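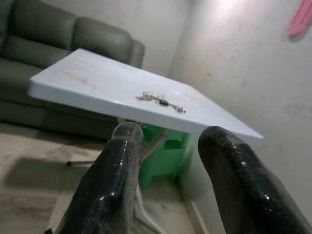 Binow Table Litter Set, README

Last updated: 4 February 2018

Summary

Binow is a set of 173 records of small dry litter on living-room tables. Each record covers one table at one time: the table, what was lying on it, what furniture stood next to it, and how the top was cleared. The set covers 11 rooms. Release 2 replaces release 1 in full, and the two should not be merged.

Scope

Included: coffee tables, side tables and low molded tables in rooms with at least one sofa or armchair. Litter is anything loose and dry that a person would normally wipe or pick off the top, such as crumbs, plant matter, fibers, seeds, hair, paper scraps and dead insects.

Excluded: dining tables, kitchen counters, desks, spills of any liquid, and objects someone would keep (keys, coins, remote controls). Records with both litter and a kept object were retained, but the kept object is not labeled. Outdoor tables were dropped in release 2.

Files

records.csv holds one row per record, UTF-8, comma separated, header in the first line.
pictures/ holds the pictures, named by record_id.
labels.txt holds the allowed values for each coded column.
changes.txt holds the differences between releases.

Columns

There are 16 columns in records.csv. The ones that need comment are listed below. The rest are explained in labels.txt.

record_id
Room code, hyphen, running number. Numbers are not reused after a record is withdrawn, so gaps are normal.

top_finish
Smooth, grained, woven, glass or tile. A smooth top with a dull or slightly bluish cast is still coded smooth. Color goes in top_color.

rim
Square, rounded or raised. Rounded means the rim curves over with no lip. Raised means there is a lip high enough to stop a crumb. Several tables in the Skidurberg rooms were coded raised in release 1 and are now rounded.

litter_type
One or more of crumb, plant, fiber, seed, insect, paper, hair, unknown. Multiple values are separated by a semicolon, most common first. If a piece could be either a seed or an insect, the value is unknown. Do not settle it by guessing from the room.

litter_spread
Point, line, patch or full. Line is used when the material is clearly longer one way than the other. A line a few centimeters long is still a line. A patch has no obvious direction. Full means litter on most of the top.

residue
None, faint or heavy. This column is for marks on the surface itself, such as streaks and smudges. Tan streaks on a pale top with loose plant bits elsewhere would be residue faint, litter_type plant. The two columns are independent and a record can have one without the other.

near_seat
Sofa, armchair, bench or other. Where more than one is present, the one closest to the table is coded.

seat_cover
Leather-look, woven, velvet, slipcover or other. Leather-look covers both real and imitation leather. Annotators did not try to separate the two.

clear_method
Pick, dry wipe, damp wipe, brush or not cleared. This is filled in from the note made on the day and is blank for records without a note.

Labeling rules

1. Label what is on the top only. Litter on the floor or on the seat cushions is ignored, even when it looks like the same material.

2. If a cluster contains thin fibers and larger pieces, record both. The larger piece does not take priority.

3. Marks that do not stand above the surface go under residue.

4. Use unknown freely. Release 1 had too few unknowns and it made the seed and insect values unreliable.

5. Do not code a table as clean on the basis of one corner. The value "clean" in litter_spread was removed for this reason, and records with no litter were moved to the Papadopoulos list, which is distributed separately.

Clearing notes

Most people who supplied a note used a dry cloth first. Fibers tend to roll ahead of a dry cloth and gather at the rim, where a rounded edge lets them fall. On pale molded tops the usual sequence in the notes is to pick off the larger pieces, wipe toward a cupped hand, and go over any streaks with a damp cloth afterward. Wiping streaks while the litter is still in place was reported to spread both.

Brush was rare and came mostly from the Trandent rooms, where the tables are woven. No cleaning product was recorded. If one was named in a note, the name was deleted before release.

Known problems

Plant matter and coarse crumbs are hard to tell apart on light tops when both are tan or brown. Agreement between annotators on these two values was poor and users may want to combine them.

Sizes were estimated by eye. There is no scale object beside the litter, and litter_length should not be used for measurement.

Dark sofas are overrepresented. Green and olive covers are coded green. Release 1 used a separate value for olive, and scripts that look for it will return no rows.

The room code can be matched to a season for some rooms. Anything collected in October has more leaf and stem material than the rest, so random splits across records will leak this. Split by room instead.

Changes in release 2

Outdoor tables removed. The residue column added. The rim column recoded. Olive merged into green. Duplicate rows for one Trandent table deleted. File encoding changed to UTF-8.

Use

The set may be copied and changed for non-commercial work if this file is kept with it. Corrections are welcome. Give the record_id, the column, the present value and the proposed value, one correction per line.

Contact: Abdelkrim Ait Ali, Binow | Copyright 2018 Binow | Back to top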